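Sorting offcuts by size, part two

I gave up on the lidded crates in January. Every time I wanted a short length of something I had to unstack three of them, so most pieces ended up on the bench and stayed there. Open-topped bins are less tidy on a shelf but I can see the contents from standing height.

The rule now is simple. Long, narrow blocks go in one bin, lying flat, whatever the colour. Anything under 50 mm goes in a jar. Anything over the length of the bin goes back on the rack.

I tried separating by colour first and dropped it after a week. Green and reddish-brown are easy enough to tell apart when mixed, and two half-empty bins take up the same space as two full ones. Size is the thing I search by.

A few notes on filling. One layer is best – a second layer hides the first. Six blocks to a bin leaves room to get hold of any one of them. Past that they start to cross over each other and the bottom ones are a nuisance to lift out. Grey bins from Bisgaard were fine for this, and the bins sit square on a wooden top without a mat.

Labels next, probably on Wednesday.
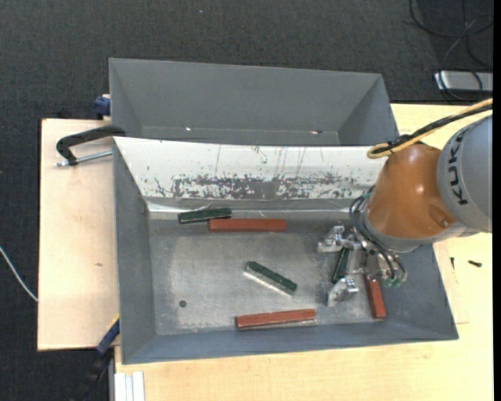

Dumisani Hlongwane
Writer and owner of this blog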